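Small mark on pale worktop

Findora
There's a tiny reddish-brown speck on our smooth, matte worktop, a pale warm grey one fitted in August. Washing-up liquid hasn't shifted it. Is it a stain or a chip?

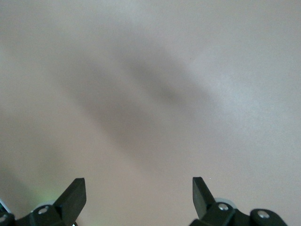 The speck, near the upper part of the shadow

Urimwood
Run a fingernail over it. If it catches, it may be a chip. If not, try bicarb paste on a soft cloth and rinse.

Mondal
Could be rust or tea. Ours had one and we left it. Don't use a scourer on matt, it goes shiny.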